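Skemgate Rack Fit data
README, last touched September 23, 2021

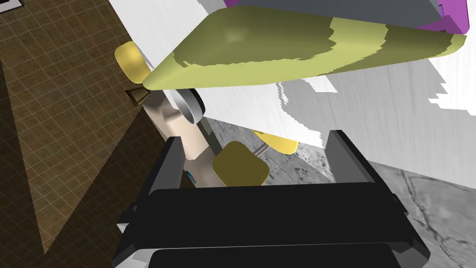 What this is

Fit records for van shelving, ladder racks and cargo barriers. One row per kit per van. Kept by Shahnaz Uddin, parts list checked by Anwara Uddin. Use it to work out which kit goes in which van before you order and drill anything.

1120 rows, 269 van layouts. Covers Kolev shelving, Briltov ladder racks and Breltberg barriers. Other makers not in yet.

Files

fit.csv - the main table
vans.csv - van layouts, wheelbase, roof height, door type
parts.csv - bolts, brackets, spacers per kit
notes.txt - free text from fitters, messy, read it anyway

Columns in fit.csv

kit_id - maker code, dash, number
van_id - matches vans.csv
side - L, R, B (bulkhead) or T (roof)
fit - yes, no, mod
drill - 0 or 1, new holes in the body needed
clear_mm - smallest gap to trim or door track. Blank means not measured, it does not mean zero
hours - fitting time for one person, taken off job sheets
src - job, maker or bench

"mod" means it went in but something got trimmed, shimmed or swapped. Look in notes.txt under the same kit_id to see what.

Where the rows come from

Mostly job sheets from the Skemgate shop. Some from maker charts, typed in by hand. The bench rows are kits laid out against a floor template, no van there. Trust job over bench, bench over maker. Where two job rows disagreed we kept both, so dont assume kit_id plus van_id is unique.

Known problems

- 33 rows have no roof height. Ladder rack fit on those is a guess, skip them.
- Sliding door on both sides is coded as a seperate van layout. Easy to miss.
- Barrier rows before August used the old bolt list. Fixed in parts.csv, hours not redone.
- Side L is driver side on US vans only. We flipped the imports, may have missed one.
- Hours include pulling out the old shelving on some jobs and not on others. No way to split it now.
- Factory plywood lining takes up room. If the lining column in vans.csv is blank, measure it yourself.

Not for

Load ratings. There are none in here and you can't work them out from fit. Get the number off the kit label or ask the maker. Same for crash ratings on the barriers.

Changes

v3 - Breltberg barriers added, van_id renumbered (old ids in vans.csv, last column)
v2 - clear_mm switched from inches
v1 - shelving only

To do

Floor mats. Rear door racks. Clean up notes.txt, half of it is in shorthand only Anwara can read.

Fixes

Send the row, the van and a tape measure reading to Shahnaz at the shop. Say which trim level - it changes the wheel arch covers on a few of them. Rows without a measurment go in as src = maker until someone checks.

Free to use in your own shop. Keep the names on it if you pass it along.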